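Home | News | Region | Business | Farm | Classifieds | Contact

Gudgate timber yard gets second kiln as hardwood backlog grows

Sun 18 October
By staff reporter

Print this article | E-mail to a friend

The Gudgate hardwood yard will commission a second drying kiln before the end of the month, doubling the volume of sawn board it can bring to furniture grade at one time.

The kiln, a Trititent unit with a chamber capacity of 20 cubic metres, was delivered in two sections and bolted to a new slab on the northern side of the yard. Electrical connection is complete. The remaining work is calibration of the humidity sensors and a trial run with a part load of low-value stock.

Yard management said the existing kiln had been fully booked since autumn. The waiting list stands at 422 packs, most of them maple and ash cut to 25 millimetres. At the present rate the last pack on the list would not enter the chamber until well into next year.

Board of that thickness is air-dried under cover first, then held in the kiln until its moisture content falls to between eight and 10 per cent. Timber put into service above that range continues to shrink indoors. In panels glued from several planks, the movement shows up as cupping or as a gap along the glue line, generally at the ends, where moisture leaves the wood fastest.

Joiners in the district have complained for some time about the supply of dry stock. A workshop at Catberg that makes bench tops and cutting boards told the yard in writing that it had rejected 352 boards over the past year for being too wet at the core, although surface readings were within limits. The yard accepted the figure and has changed its test method. Pin meters are now driven to one-third of the board's depth, and one sample from each pack is cut, weighed and oven-dried as a check.

The new unit is a dehumidification kiln. It runs at a lower temperature than the older conventional chamber and takes longer per load, but the lower temperature is easier on pale timbers, which can turn grey or brown if dried hot while still wet. The yard intends to put maple through the new kiln and leave darker species in the old one.

Power use was the main objection raised when the proposal was advertised. The application states that heat recovered from the moist air will supply most of the demand once the chamber is up to temperature. The fans will be reversed at set intervals to even out drying across the stack, and will run overnight. A noise limit at the property boundary was made a condition of approval, and readings are to be taken in the first week of operation and again after six months.

Stacking practice will also change. Spacers between layers will be placed at closer centres and lined up vertically from the bearers to the top of the pack, and concrete weights will be set on each load to restrain the upper layers. End sealing will be required on all maple delivered to the yard. Packs that arrive unsealed will be accepted, but a sealing charge will apply and any end checks already present will be noted on the docket.

Prices for contract drying are not expected to change before the new year. The yard will charge by volume as before, with a minimum of one pack. Small lots from hobby woodworkers will be grouped by species and thickness and dried when a full load is available.

The kiln design is similar to one in use at a veneer plant in Dağdelen, which supplied the drying schedules used as a starting point. These will be adjusted for local timber after the trial run.

Customers with packs on the waiting list will be contacted in order of delivery date. The yard office is open on weekday mornings. 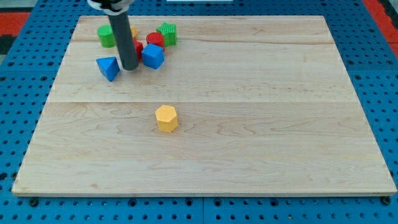
Pale maple glued up from what appear to be three planks, with wavy grain in the broadest.

Print this article | E-mail to a friend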